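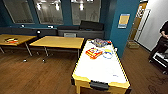 Twenty Sections, One Week
How the psalm readers of Tirna divide a long book

The Psalter holds 150 psalms, and they are far from equal in length. Psalm 117 in the Hebrew numbering has two verses. Psalm 119 has 176. Any community that wants to read the whole book on a fixed cycle has to settle how to cut it up, and the answer shapes the length of every service that follows.

In the Byzantine tradition the book is cut into 20 sections called kathismata, each divided again into three parts. The long psalm, numbered 118 in the Greek count, fills a section by itself. Under the ordinary rule the 20 sections are read through once a week. In most of Lent they are read through twice. The Rule of Saint Benedict uses a different plan: it assigns psalms to the hours of the day and splits the longer ones, but it also asks that all 150 be said within the week.

The readers at Tirna follow the Byzantine division, with local changes. Theirs is a small parish with no resident monks, so the evening section is read in church and the morning sections are read at home. A household takes one section and keeps it for a month. At the end of the month the sections move along by one place, so that a household given the third section in June has the fourth in July.

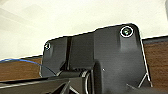
The home readings are done aloud. The parish guide is firm on this point and gives a pace: a short stop at the mark in the middle of each verse, a longer one at the end, and no change of voice for the psalms of anger or complaint. A reader who loses the place goes back to the start of the verse. A reader who misses a morning does not double up the next day. The section is simply left, and the cycle moves on.

For many years the readers shared several translations, and the verse numbers did not agree. The trouble was worst in the psalms that have long titles. Some editions count the title as the first verse, while others leave it unnumbered, so two people reading from the same reference could be a full verse apart. The Flerno edition was prepared to remove the problem. It runs to 500 pages, prints both systems of psalm numbers at the head of each psalm, and marks the three parts of every section in the margin. Pintér, a bindery in Cermont, made 200 copies with sewn pages for use in church and 200 in soft covers for homes.

The text was also set in sense lines, 3705 of them, each meant to be read in one breath. This was the most disputed part of the work. Older readers were used to breathing at the mid-verse mark and found the added breaks slow. The marks were kept and the extra breaks were made lighter - an indent instead of a full new line - and the complaints became fewer.
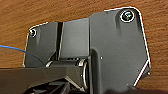 A church Psalter of that size needs a reading stand that holds still. The usual fault is a top that tips when the heavy half of the book is on one side, which happens in the first and last sections. Weight in the base helps, and so does a firm joint where the top meets the post. A dark gray metal bracket set against orange-brown wood, with a small screw near the top of its left-hand plate, will look plain beside carved work, and some parishes object to metal showing on church furniture. At Tirna the view is that the stand serves the reading. The lip at the lower edge should be low enough to let a page turn without catching.

The guide is now being revised for the Lenten order, when two full readings a week leave little room for the household plan. The present draft gives each household a pair of sections, one early and one late in the book, and keeps the long psalm for the evening in church. The seventeenth section takes longer to read than most of the others, and the draft allows two readers to share it, changing at the end of the second part.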